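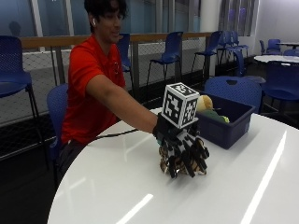

What was the grant for?
It paid for the replacement of the dilute phase line that carries limestone powder from the intake at Flornness to the two day bins above the Bivico mixers. The old line was leaking at the elbows and the blower could no longer keep it clear at full rate.

Progress since the last report

The new pipework is in. It runs for 194 metres from the rotary valve to the far bin, along the same route as the old line apart from the section over the loading bay, which has been raised so that tankers can pass under it. We have used wear-backed bends on the five changes of direction nearest the intake and plain long radius bends on the rest. All joints have been pressure tested with air and three were remade.

The blower was delivered in May and stands on its new base beside the compressor house. Flesix supplied it with inlet and outlet silencers. The acoustic hood came with the wrong door hinges and is still off. Until it is fitted the blower is only run after 8 in the morning, as agreed with the neighbouring units.

The Dauda rotary valve has been stripped and rebuilt with new rotor tips. Air leakage through the old tips was a large part of the trouble — the powder was bridging in the hopper above and feeding in lumps. We have added a vent from the valve body back to the intake filter.

Trial runs

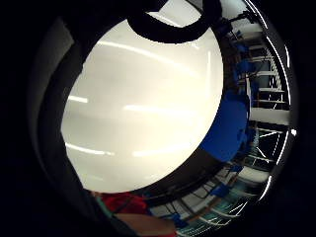
What rate has the new line reached?
In the trials it carried 3,000 kg an hour to the near bin and held that rate for a full shift. The far bin has been filled at the same setting, but only for short periods, and the line pressure was higher than we would like at the last bend.

We think the pressure comes from the rise over the loading bay, where two bends sit close together. The pipe supplier has been asked to quote for a single sweep to replace them. If the price is too high we will run the far bin at a lower rate, which would still meet the mixers' needs on all but the busiest days.

Dust readings at the bin tops are below the site limit. The filter on the far bin was pulsing more often than it should and the timer has been reset. One set of filter bags was changed after a seam split.

Spending

The work is inside the agreed budget. The raised section cost more than planned because the existing steel needed bracing, and this was met from contingency. The only invoice in dispute is for the acoustic hood.

Work still to do

Fit the hood and repeat the noise survey.
Settle the bend over the loading bay.
Run the far bin for 200 hours at the chosen rate, then open the first five bends and measure the wall thickness.
Cut up and remove the old line, which is isolated but still hanging from the north wall.
Finish the operators' instructions. The start-up and shutdown pages are done — the blockage clearing page is in draft.

We ask that the final claim date be moved back by one month to allow for the hours on the far bin.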